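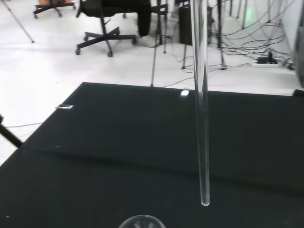 I've been teaching a robot arm to put glassware where I want it, and I've got hooked on it far more than I meant to. The idea is simple enough: I hold the controls, the arm copies my hand, everything gets recorded, and later we see whether the arm can manage without me. My practice piece is a long, thin glass tube with a rounded end, which has to go down into a glass cup, and on a black tabletop the only things giving you the tube's edges are those thin white reflections. You learn to love a reflection! I steer by the little bright spot at the very tip and try to keep it over the curve of the rim, and I hold my breath a lot (I'm told this makes my hand worse, but try stopping).

The project is called Horora and I came to it from the glassware side, having spent years at Kołodziej looking after the teaching labs, so I know how tubes like to roll, chip and hide. The robot side was all new to me. Radosław Sadowski set me up at the controls on my first morning, gave me a ten-minute talk and then went off for coffee, and I knocked a beaker over before he'd got to the door.

We've got 830 recorded goes at the tube task so far. After sorting, 738 of them were good enough to keep. The rest are mostly me in May, when I was still gripping the controller like a steering wheel.

A few things I've picked up, for anyone starting on the same sort of job:

Go slowly at the end and not much slower anywhere else. I used to creep the whole way across, and when the arm learned from those runs it crept too, and then it dithered over the cup for ages. Watching your own nerves played back by a machine is a bit humbling.

Do leave your mistakes in if you've put them right. If I come in too far to the left and nudge it back, Radosław wants that one kept, as the arm needs to have seen a way out.

Pushing the arm about by hand is lovely for big movements, and I'd still pick it for stacking or wiping. With glass I much prefer the remote. My hands stay well out of the way, and I can look at the wrist view and nothing else.

Stop after 45 minutes. I get sloppy and start rushing the lowering, and it shows up in the recordings straight away.

Next up is the rack from Clovar, which has seven holes and wants a tube in every one. I've had two tries at it and I'm not ready to talk about either. After that the whole lot goes over to Gatamgate for their open afternoon, where visitors can have a turn at the controls themselves (with plastic tubes, I've insisted on that). Come and say hello if you're there, I'll be the one by the spare beakers.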